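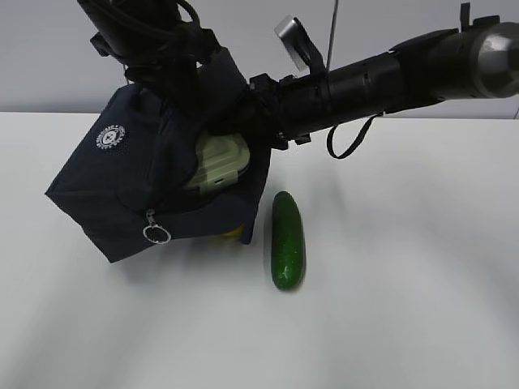
Chae-won Yook told us that she had never once thrown away a cloth bag, and that she would feel a little guilty if she did, even with one whose handle had come off. Remarks like hers came up so often in the Prellau interviews that we gave them a section of their own.

4.2 Keeping bags that are no longer carried

Our diary study asked 40 households in Prellau to write a line each time a fabric bag left the home, came back, or was put to some other use. The diaries gave us 3346 entries, far richer than we had dared hope for! People wrote about shopping, of course, but they also wrote about storing onions, lending a bag to a neighbor and never asking for it back, and keeping a good bag aside for library books.

What excited us most was the group we call resting bags. A resting bag is one that a household still owns and can find within a few minutes, but has not carried anywhere during the diary period. Earlier drafts of our coding scheme lumped these together with lost bags, and Byung-chul Kong argued (rightly, we now think) that the two should be split. A lost bag has dropped out of the household's plans. A resting bag is still in them — it is waiting for a beach trip, a move, a visit from a cousin.

The material seems to matter a great deal here. Plain, dark fabric bags of the kind shown in Figure 2 were described as "fine for anything," and they moved between shopping and storage with very little fuss. Bags with printed slogans or shop names were more often tied to a single errand.

Figure 2. A dark navy blue fabric bag, standing upright on a white tabletop.

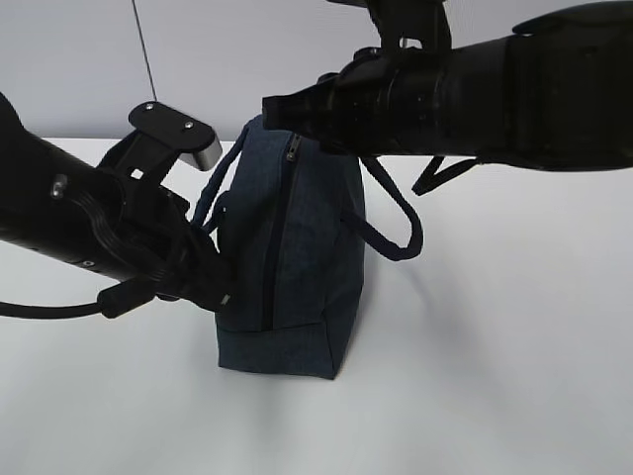
Storage places tell a similar story. Most households kept a bag of bags, usually on a door hook or under the sink, and the diaries show that whatever sat on top of it was what got used. In 9 households the same bag was taken out on nearly every trip, with the others left below it for the whole of July. Ha-neul Moon turned the pile over halfway through her diary, just to see, and was delighted to meet a bag from her student days again.

Two households kept no such pile and hung each bag separately. Their entries show a much more even pattern of use, which we would love to test with a larger group. We return to hooks and other storage in Section 5, together with the follow-up interviews from Wustinska.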